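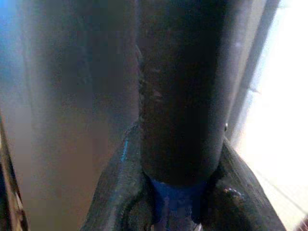 July 18, 2023 - teaching the arm, second batch

Got in early to have the bench to myself. The plan was 20 good demonstrations before lunch, all by remote control, all the same task: close on the dark cylinder, lift it, carry it to the rack, let go. I ended the day with 116 recordings on the drive in total, counting everything from March, and a sore right thumb.

The first hour was mostly wasted. The Vindo controller had a lag on the wrist rotation and I kept turning too far, waiting, then turning back. If I record that, the arm will learn to do it too. I deleted everything from that hour and restarted the controller, and the lag went away. I don't know why. I wrote it in the log and moved on.

After that it went better. What I have to remind myself of is that I only get to use what the robot gets. It's easy to lean over and look at the gripper from the side, and then I steer using something the policy will never see. So I turned my chair to face away from the bench and drove from the wrist view. That view is mostly cylinder once you are close. The two fingers come in from the bottom corners and the blue part sits under the end of it, and you have to judge the approach from that. With the light strong on the right, the left side of everything goes hazy. I was slower this way, but the paths came out smoother when I plotted them.

Tried hand guiding in the afternoon, to compare. Put the arm in free mode and pushed it through the motion myself, 4 times. My hands know the move much better than my thumbs do, and each run was quicker. But my sleeve got into the video on 2 of them, and the joint near the base is stiff enough that I end up shoving it, so the recorded path has a bump in it. Durevero's manual says to warm that joint up first. I will try that before I write the method off.

Xavier (the training machine, not a person, for when I read this back in a year) was busy all afternoon with the other job, so nothing from today has been trained on yet. I queued it for tonight.

Things to do tomorrow:
Vary the starting position more. I start too far left out of habit.
Pause less before closing the fingers.
Send Trudum the short version of these notes - they asked for the recording settings only.

Home at seven. Ate leftovers, watched nothing, writing this at the kitchen table.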